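About Altonel

Altonel is a small cookery school on Sheehan Road. We teach plain home cooking to adults who are starting from nothing, or starting again, and 784 people have finished our basic course.

The school began in the back half of a hardware shop called Cunance, with one hob and a borrowed table. We moved to our present rooms one August and have stayed put. The kitchen is kept much like one at home, with a brown worktop, a mug tree and a toaster oven. 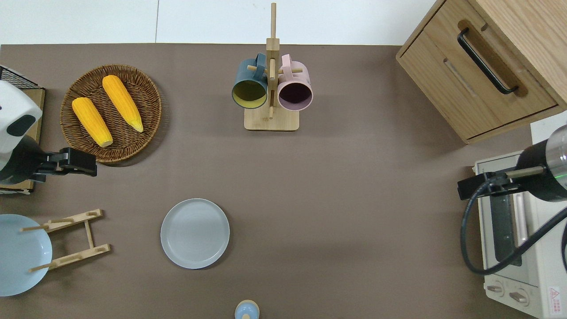

Classes are kept to eight people and last two hours. The first evening covers knives, boiling and washing up. After that each group picks its dishes from a list of 40, and most choose soup first.

We lend out equipment through the Somon cupboard, named after the street where we used to store it. Pans can be kept for a month. Plates and mugs stay in the kitchen.
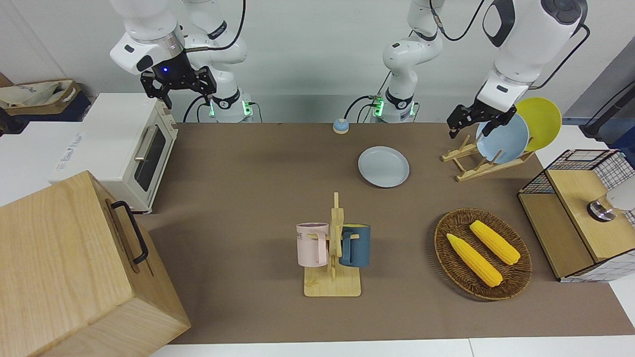 Clearing up is part of every class, and we leave time for it. Everyone learns where things live before they learn to cook with them. Plates stand upright in the wooden rack, a yellow one behind a light blue one, and mugs hang by their handles on the tree. The call bell means ten minutes left.

Fees are the same for all courses and include ingredients. Bring an apron and a box with a lid - you will be taking food home.

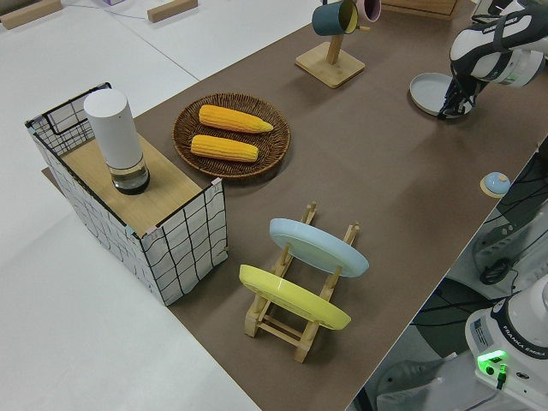 The office is open from 10am until 4pm. To book, ring extension 2326 or ask at the front desk.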